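*Nouhaila Shawky, 2023-04-17*

I have worked at Zindwood for 10 years, most of them in repacking. Before that I did the same kind of work in another country, in another language, and the work was so similar that I needed only a few new words on my first day. Repacking is the place where goods come after something went wrong with them. A carton breaks in a truck, or a shop sends back a display it could not sell, and what arrives to us is a mixed heap. We make from it again something with order.

I want to write about the robot arms which now sort toothbrushes, and about what I think a company owes to the people who sorted them before. I should say at the start that I am not against the arms. My colleagues sometimes expect that I am, and they are a little disappointed.

The job itself is easy to explain. The toothbrushes come single, each in its clear wrapper, and they must be separated by color: blue in one bin, orange in the next, then purple, then green. When I was doing it full time, a carton for our customer Soriano had 2000 pieces. A child could learn the rule in a minute, and a grown person can become very tired from it in an hour. 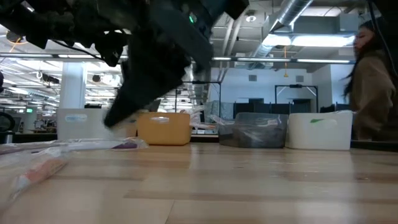
People who never did such work believe that the difficulty is boredom. For me boredom was not the worst part. Your mind can go away from the table and come back, and I planned whole weddings of my cousins in this way. The difficulty was the neck, and the small muscles at the base of the thumb. The wrapper is slippery. You pinch it, it slides, you pinch harder. After a long carton I could not close the buttons of my coat without thinking about it. So when somebody tells me that the machine steals beautiful handwork from us, I ask them to show me their thumb.

Still, I do not agree with the opposite opinion either, which our management brought to the first meeting on slides. It said that automation "frees people for higher-value tasks". I have learned to be careful with the word "frees". In June of last year, when the project began, there was no list of these higher tasks. There was a date for the arms, a budget for the arms, and a software supplier, Wesov, with a contract. For the people there was a sentence.

I asked in that meeting who would write the list. There was silence, then someone thanked me for the question. I think this is the real point of my essay. The technical part of automation gets a plan with dates, and the human part gets an intention. Nobody was lying to us. They were good intentions. But you cannot go to an intention and ask why it is late.

What happened after was better than I feared, and the reason was mostly Catalina Gallardo. Catalina sorted beside me for years. When the engineers began, they needed to know simple things: which wrappers stick together, which purple looks blue under the ceiling lights, how you take one piece out of a pile without pulling its neighbors with it. They asked us in the corridor, between two other things, as you ask somebody for the time. We answered because we are polite.
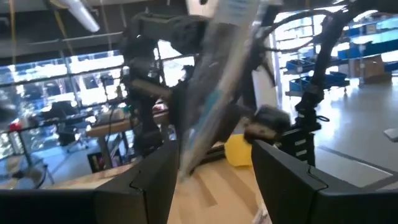
*A clear packet at the gripper, with the second arm moving behind it.*

Catalina was polite for two weeks, and then she made a notebook. She wrote down every question they asked her and what she had answered, and in the end she had 181 entries. She put the notebook on the desk of our manager and said that this looked to her like a job, and she would like to know its name and its salary. I was standing next to her and I wanted to disappear under the desk. Today I am very grateful, for her courage and also for my own payslip, which changed at the same time.

The name of the job is "process operator", and 4 of us have it. We prepare the table, we decide how difficult a pile should be, we watch the grasping, and we say what is wrong with it. I will describe what this changed for me, the good and the bad together, as they came together.

My neck is better. I stand up, I walk to the shelves, I talk with people who studied things I did not study, and they listen until the end of my sentence. I have learned that a pile has a kind of grammar. If the top piece crosses two others, you must take it first, and I always knew this with my hands but never had to say it. To say it was difficult, in English especially. The first time I explained it, I used a fork and some spaghetti from the canteen.

But I also lost something, and I would like to be precise about it. When I sorted, I was finished when the pile was finished. I could look at the full bins and go home. Now there is no end of this kind. An arm that grasps well can grasp better, and somebody always has an idea for the evening. I take the pile home in my head, which I never did when it was in my hands. Also we talk less among us. Around the old sorting table there were stories, in several languages, loud. Beside the new one you should not speak when the operator is concentrating, and quite often the operator is me.

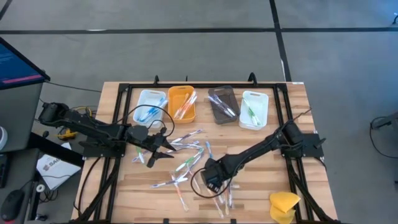
There is another thing, more uncomfortable. Not everyone from the old group became an operator. Two women chose the cold store, where the pay is a little higher and the hours are bad, and one man left to Futier, the packing company on the other side of the river, where they sort everything by hand until now. I met him at the market. He said he did not want to teach his own work to somebody that will never buy him a coffee. I laughed, but I did not find a good answer on the way home, and I still do not have one.

My opinion is therefore a modest one. I do not think a workplace should keep painful work only to keep the people near it. I think that who teaches the machine is working, and must be asked properly and paid for it from the first question. Catalina's notebook should not have been necessary. A company that can write down the date of delivery for two arms can write down, in the same document, what each person at the table will do in the month after, with which training and for which money. If it cannot fill in this page, it is not ready to order the arms.

I would add one more line to this page: the right to return. Our operators' positions are confirmed for one year only. After this, "we will see". I asked what we will see, and who will be looking. The answer is promised to me in writing before the summer holidays, and I have put a copy of my question in the notebook, as number 182.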